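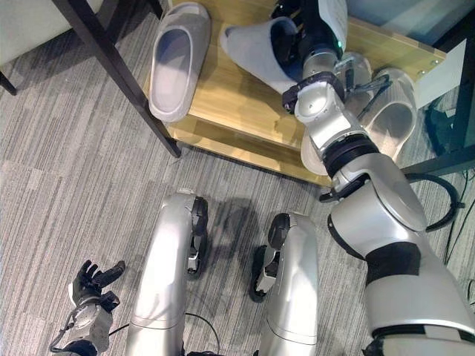
Slipper practice at the shoe shelf: one grey slipper in the grip, another lying flat on the left.

Home Search Contact
House Rules for Home Robots: your questions
Vittoria Russo, November

Type your question here Go

I look after the house rules at Clenditz, where we teach robots to do the sort of jobs you do without thinking when you get in from work. Putting slippers away is one of them, and it gets more post than everything else put together (I love it!). These are the questions people send me most, with the answers I'd give you over a cup of tea. I've used our shoe shelf for most of them, as the same rules carry over to cupboards, laundry and so on with very little fiddling.

Do you have to follow an official standard to do this at home?

It depends on who you are and what you're doing. There are published safety standards for robots that work near people, and if you're selling or hiring one out you need to read the current versions properly, with someone who knows the law where you live. I'm not that person and this page isn't a substitute. What I can give you is our own rule book, which sits on top of all that and deals with the small stuff: where you stand, what goes on the floor, who gets to press what.

How many people should be there?

We say 2. One runs the session and one watches, and the watcher doesn't do anything else. No phone, no notes, no "I'll just move this cushion". The watcher holds the stop button in their hand the whole time. I used to let it sit on the arm of a chair and Tamás Major, who wrote the first draft of the rules with me, quite rightly told me off for it.

If one of you needs the loo, you stop. It sounds daft, but it's the rule people break most often.

How close can I stand?

Further away than you want to. We measure how far the hand can get with the arm stretched right out and the body leaning, then add 200 centimetres to that and put tape down on the floor. You stay behind the tape while the motors are on. If your room is too small for the tape, then it's too small for that robot and you'll need a different room, I'm afraid.

People ask if they can lean over the line to straighten a slipper. No! Stop first, wait for the watcher to say "stopped", then go in. When you're back behind the tape you say "clear" and the watcher says it back to you.

Why do you fuss so much about shoes and slippers?

They look easy and they're a good test of manners, I suppose. A slipper has an open end, a bendy bit and a strap or an upper that will squash if you grab it wrong. It's also low down, so the arm has to reach towards the floor, and low reaching near furniture is where I want everybody paying attention. Look at the picture at the top and you'll see the dark metal furniture leg standing in front of the shelf, between the grey slipper on the left and the robot's free hand. That's the kind of thing our sheet asks you to write down before you start: every upright the arm or the other hand could meet on its way, and which way round you want it to go.

I also like slippers because nobody gets very upset if one gets scuffed. Please don't start with your best boots.

What about the hand that isn't holding anything?

Oh, I'm glad when people ask this one. Everybody watches the hand with the slipper in it. The other one gets forgotten, and it's every bit as able to pinch a finger or hook a lead. Our rule is that the idle hand needs a named resting place, written on the sheet, and it goes there before the working hand sets off. Open fingers are fine with us as long as the hand keeps clear of the floor and the furniture. The watcher glances at it every time the working hand stops moving.

Can cables be on the floor?

They can be there, but they need sorting out. You can see black cable looped on the carpet at the right of our picture, under the wrist, and a thin wire curving between the legs, so I'm hardly in a position to tell you that you need a bare floor. What the rule says is this:

Every cable on the floor gets walked with the finger before power-up, end to end, so you know where it goes.
Spare length is coiled, and the coil goes where the feet won't.
No cable crosses the path from the watcher to the door.
If a lead has to pass near the legs, the legs stay put for that job. Arms only.
Write it on the sheet.

If the job needs walking and your lead won't lie anywhere sensible, do a different job that day.

Does the sort of carpet matter?

A bit. Stripes are handy for people, in my view, as you can say "keep the left foot on the light band" and everyone knows what you mean. Whether they bother the robot's eyes depends on the robot, so check with the maker and try it slowly. Thick pile and loose rugs are out under our rules. Loose rugs are out for me as well, I've gone over on enough of them.

How hard should it grip?

Start with the gentlest setting you've got and work up until the slipper stays put when lifted a hand's width. Stop there. We don't allow anybody to turn the grip up in the middle of a lift. If it slips, let it slip! A dropped slipper is the cheapest mistake you'll make all month, and I'd far sooner see one on the carpet than somebody diving for it.

Once you've found a setting, it belongs to that slipper and no other. A soft one and a stiff shiny one can want quite different handling, even side by side on the same shelf.

My shelf is a bit wobbly. Does that count as a hazard?

Yes. Fix it or fasten it first. Push it sideways with your own hand as hard as you'd expect the arm to push, and if it shifts, it isn't ready. Have a look at the screws while you're down there. We check ours at the start of each session and again if the arm has bumped anything.

Can I trust the little lights on the gripper?

Treat them as a nice extra. Different makers use colours for different things, and a green light on one might mean "powered" and on another might mean "ready" or "holding". Find out what yours means, write it on a label and stick the label somewhere both of you can read it. The rule for people going near is always the stop button and the spoken words, whatever colour is glowing.

What's the 413 form that everyone goes on about?

Sorry, that's our own jargon! 413 is the number on our session sheet, and it has ended up as a verb ("have you 413'd the hallway?"). It's one side of paper. It asks for the room, the job, the two names, where the tape is, where the cables go, where the idle hand rests and what you'll do if the thing gets dropped. There's a space at the bottom for anything that surprised you, and that's the part I read first. You can make your own from that list, you don't need ours.

Can my children or my dog watch?

From behind a shut door with a window in it, yes. From the same room, no, and I won't budge on that. Dogs in particular seem to think a slipper moving through the air is a game put on for them. The family at Dralness who trial things for us put up a stair gate, and I asked them to swap it for a proper door.

Do the rules change when the robot is being steered by a person?

Not by much. I get told that having a human in charge makes it safer, and sometimes it does, but the person steering is looking at slippers and not at you. Keep the watcher, keep the tape. The one thing we add is that the person steering says out loud what they're about to reach for. "Going for the right-hand one." It feels silly for the first few minutes and then you stop noticing.

What do I do after something goes wrong?

Stop, power down, leave everything where it is and write it up before you tidy. Shirazi, who supply our stop buttons, like to hear about any press that didn't feel right, and I'd say the same to you about whoever made yours. Near misses count. A hand that brushed a table leg counts. I get a handful of these each month from the Endside group and they've changed more of our rules than any of my bright ideas have.

Can I copy your rules for my own club or workshop?

Please do. Change the names and the distances to suit your own robot, and measure its reach yourself. If you find a rule that doesn't work in a real room with real furniture in it, send it in through the question box and I'll have a look with Tamás. We go through the box at 4 in the afternoon, so anything sent later than that waits for the next day.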